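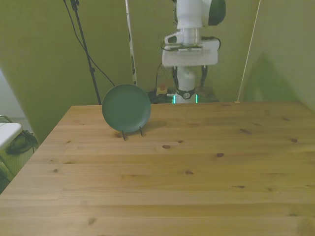
Figure 1. Green plate on its wire stand, towards the back left of the table.

3.2 Sample and procedure

The records came from two document-signing services, Wurgate and Tollon, which send mobile notaries to borrowers' homes and workplaces. Both services keep an online directory in which notaries list their area, languages and usual hours. We took every notary whose listing was live at the start of April and who had accepted at least one appointment in the previous quarter. This gave 413 notaries.

Each listing was scored for completeness using the scale set out by Cheng, with one change. The original scale gives a mark for a fax number, and we dropped this item as few listings still had the field. The revised scale has 15 items. A listing was treated as full if no item was blank.

Appointment data were exported from Roltell, the booking system used by both services. For each appointment we recorded when the offer was sent, when it was accepted, and whether the signed papers were returned with an error. Missing initials and wrong dates were counted as errors; late courier collection was not. We left out 35 notaries who had changed service during the period, as their bookings could not be matched to a single listing.

3.3 Coding of errors

Returned papers had already been checked by staff at the lender, and we used their notes as they stood. Where a note was unclear, two of us read it separately and then agreed a code. In three cases no code could be agreed and the appointment was marked as unknown. These remain in the counts of appointments but are left out of the error rates in the next section.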